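Corholm Writers' Circle
Minutes of the Autumn Meeting, 15 October 2026

In the chair: Chepkoech Nyanda
Present: Oduor Athumani, Nassoro Nyanda, Évan Vasseur, Giuliana Arango (minutes), and a very welcome handful of newer members who I hope will forgive me for not having caught every surname over the noise of the kettle
Apologies: received from two members, both on deadline, and we wish them luck

1. Welcome and last minutes

Chepkoech welcomed everybody and said how lovely it was to see the back row of chairs in use for once. The minutes of the March meeting were read and agreed with one correction: Oduor's novella is called The Salt Clerk and not The Salt Clock, as I had it in three separate places. I have apologized to Oduor, who was very gracious, and who says he may use the other title for something else.

2. The anthology: where we are

Nassoro gave the report on the circle's anthology, which now has a firm title, Letters from Nyaga, after the long piece that opens it. All the contributors have sent back their proofs except one, who was in the room and promised to do it by the weekend. The book will be 103 pages, including the contents page and the short notes on the authors. Nassoro asked again that these notes be kept short – one of them currently runs longer than the poem it goes with, and although it is a very entertaining note, it will have to come down. 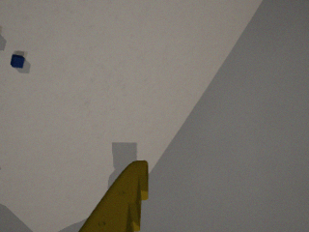
There was a good long talk about the order of the pieces. Évan felt that we have too many sad ones together in the middle and that a reader might put the book down at that point and not pick it up again. Oduor thought that the sad ones were the best ones and should be left where they could lean on each other. In the end it was agreed to move "My Aunt's Bicycle" up between the two hospital stories, and to let Nassoro settle the rest as editor, with everyone's thanks and nobody's right of appeal.

3. Printing

Two quotes had come in. Butimard can print 300 copies on cream paper with a sewn spine, and Plasico can do the same number with a glued spine for a good deal less. Samples from both were passed up and down the table, and I must say people were very thorough, opening them flat, bending them back and in one case smelling them. The feeling was that the cheaper sample opened stiffly and that a book of stories ought to lie nicely in the hand. Against that, Chepkoech reminded us that we have $3000 set aside for the whole project and that this has to cover the launch as well.

Agreed: to go with Butimard, provided they will hold their price until the files are ready. Nassoro to write to them. If they won't hold it, the question comes back to us before anything is signed.

4. Selling the thing

Most of the evening went on this item, and rightly so, I think. Chepkoech opened by saying that we have always been good at making books and rather shy about telling people they exist, and that last time we ended up with boxes under her stairs until she gave them away as birthday presents.

Évan has drafted a letter to send to independent bookstores, and read it aloud. It was thought very charming but on the long side (I am hardly one to talk!), and he will trim it to a single page with the price and the ordering details near the top. Oduor suggested asking the libraries whether they would like an evening of readings, with a table of books at the back, and offered to make the calls himself. He also asked that whoever reads should practice with a timer beforehand. Several people looked at their shoes.

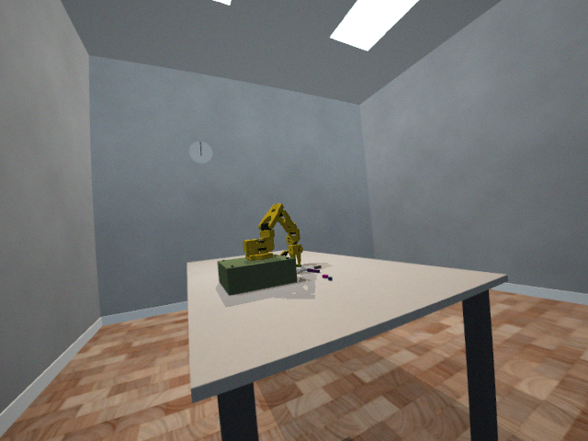 Giuliana Arango

I brought up early readers. My proposal was that we give away 30 copies ahead of the launch to people who run book groups, write for local newsletters or simply talk a lot, and ask each of them for a line or two that we can use. Nassoro worried that this was a lot of books to hand out for nothing. One of our newer members said that she had joined the circle only after a friend pressed our last collection on her, and that seemed to win the room over. Agreed, with the list of names to be put together by Chepkoech and me.

5. Back cover text

Three versions were read out. The first gave away the ending of the title story, the second was warmly liked, and the third was mine. We are going with the second, with the word "luminous" taken out.

6. Any other business

Oduor asked whether the circle might start a short monthly workshop for first chapters only. There was a lot of interest, and he will send round a note with some ideas.

Évan still has somebody's green fountain pen from March and would dearly like to return it.

Thanks were given to Chepkoech for the ginger cake. Date of the next meeting to be sent out by email once Butimard have replied.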